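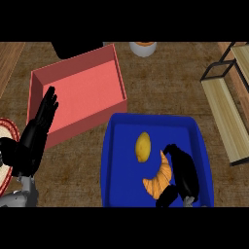 3.2 Reasons given for demolition

The owners of the Malley building applied for permission to demolish in December, nine months after the last shop on the ground floor had closed. In the application the reason is stated very shortly: the empty building is a risk, and the insurance for it has become too expensive. No plan for a new building was attached. We compared this file with 117 other applications from the Norholm district and found that the same two arguments, safety and cost, are repeated in most of them, often with the same words.

The case of the Lotik bakery on Joseph Street is different. Here the owner had already an offer from a buyer who wished to keep the front wall, but the offer was valid only if the council would decide before the end of the year. The decision came too late and the buyer withdrew. Arumugam, who studied the same street earlier, calls this "demolition by calendar", and we use her term in the following sections.

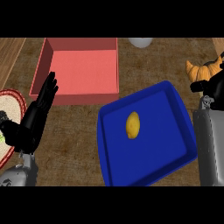 Figure 2. Open box on a wooden table, computer rendering.

It should be noted that a permission to demolish does not mean that the work begins soon. In our material the plots under 3000 square metres waited longest, and several of the buildings were still standing when we visited the district for the second time. During this waiting period the neighbours receive little information. The notice on the door of the bakery gave only the number of the permission and a telephone number of the contractor, which was no longer in use.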